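Quick one this month, I'm writing it on a Monday with half my bags still in the hall. February 12, 2024, for anyone filing these.

**Werelside trip: what you need to know**

So it's on. The spring ride is going to Werelside, first full week of April, flying in on the Saturday. Three riding days, one rest day in the middle, and a travel day at each end. Twelve of us have said yes. That's the cap, the guesthouse has no more beds and I'm not doing the two-hotel thing again. If you're on the waiting list you're still on it, people always drop out in March.

Same bunch as ever, mostly. A few new faces from the Thursday small group, a couple of spouses who swore last time was the last time. Good.

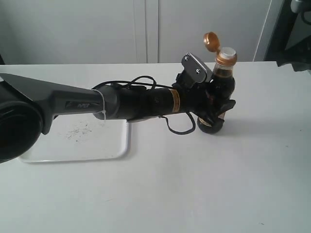 Day one is the easy one. Out along the river to Prarard, lunch, back the same way. Flat as anything. Please do not race it. Last trip we had grown men blowing themselves up on the flat part and then walking the real hill the next morning, and I was one of them.

Day two is the Kramer road. 2,000 feet of climbing, nearly all of it before lunch. It's steady, no nasty ramps untill the last mile, and there's a wall at the top where you can sit out of the wind. Regroup there. Nobody heads down alone. I mean it, the descent has gravel in the corners in spring and phone signal is hopeless.

Rest day. Sleep. Wash your kit. There's a church in the old part of town with a midmorning service, not in English, and we're going anyway. Went two years ago and understood maybe four words and cried through most of it. Optional, obviously.

Evenings are the part I look forward to more than the riding if you want the truth. Long table, phones in a basket, everybody answers one question before dessert. Last trip's was "what did you quit too early?" and we were there till midnight. Send me questions. Not sports ones.
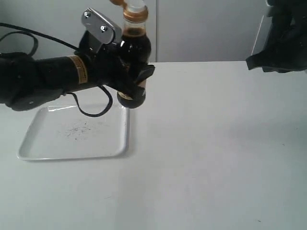 *Bottle of the dark stuff, held upright.*

**Money**

Second payment is due by the end of the month. If that's a problem, write me privately and we'll sort it, we've done it before and no one else hears about it. Flights are on you. Bike rental is seperate and paid at the shop in Prarard, cash or card. They need your height and your pedal type. I've asked for this twice. Three of you still owe me it and you know who you are.

**Training**

Less than you think. Two rides a week, one of them long enough to get bored. Practice eating on the bike. If you live somewhere flat (most of us), find a parking garage or a bridge and go up and down it and feel silly.

Funia is the day three ride and it's the long one. Not steep, just far, with one café at halfway that may or may not be open that early in the season. Carry food. Two bottles. A rain jacket even if it's blue sky at breakfast, the weather comes over the ridge fast.
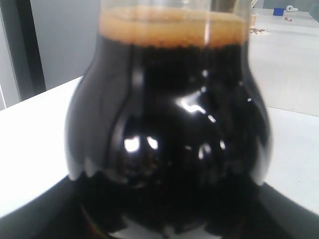

*Dark, with a good thick layer of tan foam on top.*

**Packing**

One bag plus bike stuff. Layers. Real gloves, not the fingerless ones. A book you'd be happy to leave behind for somebody else. Passport, check the expiry date TODAY, not the night before.

Call for everyone going is Thursday week, 7:30, same link as last time. Bring questions. If you can't make it I'll send notes, short ones.

More when the flights are booked.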